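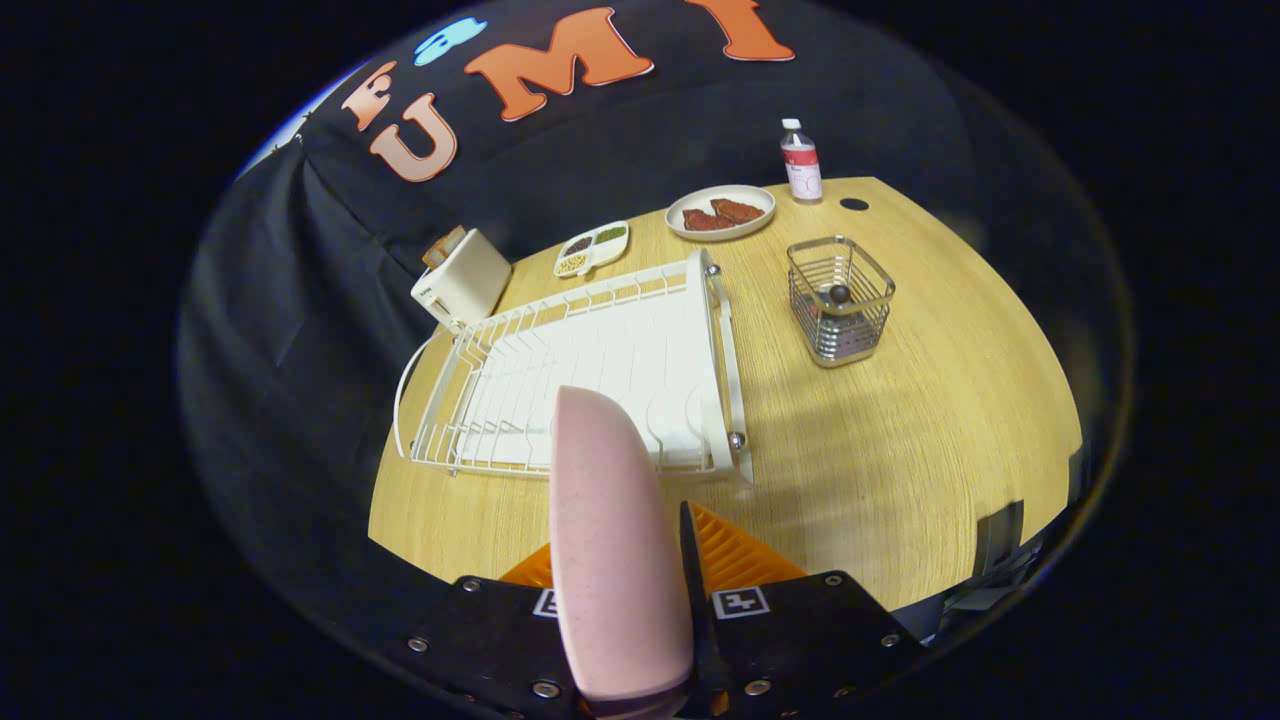

4. Setting up the Prullus cue light system for a school stage

The Prullus master unit sends stand-by and go signals to the lamps in the wings. It should be fitted once the set is in place and before the first technical rehearsal. Lamps must be hidden from the audience but plain to the cast, so check what hangs behind the acting area. Black fabric soaks up most stray light. Cut-out letters fixed to it, like the orange M and the pale peach E, are much lighter than the cloth and will show a red or green tint if a lamp points at them. Turn the lamp until the tint is gone.

4.1 Placing the master unit

1. Stand the unit on a level surface at the prompt desk.
2. Leave the vents at the back clear by at least 20 cm.
3. Connect the Flondex power supply. Do not switch on yet.
4. Plug the signal cable into socket A and lock the collar.

CAUTION: Use only the supply marked 581. Other Flondex supplies have the same plug but a different output and will damage the unit.

4.2 Connecting the lamps

1. Run the cable from socket A to the first lamp, then from that lamp to the next.
2. Keep the total cable length under 200 m.
3. Fit the end plug to the last lamp in the line.
4. Tape down any cable that crosses an entrance.
5. Switch on the master unit. Each lamp shows amber, then goes out.

NOTE: If a lamp stays amber, it has not been given a number. See 4.3.

4.3 Numbering

1. Hold SET for 3 seconds. The display shows L1.
2. Press the button on the first lamp. The display moves to L2.
3. Repeat for the other lamps, then press SET again to save.

Numbers are kept when the power is off. Lamps swapped between shows must be numbered again.

4.4 Cue test

1. Ask one person to stand at each entrance.
2. Press STAND BY. The lamp shows red and flashes until it is answered.
3. Each person presses the lamp button. The red light becomes steady.
4. Press GO. The lamp shows green.

CAUTION: Do not use cue lights as the only signal for flying scenery or trapdoors.

Settings for the older Orlandini desk are listed in section 7.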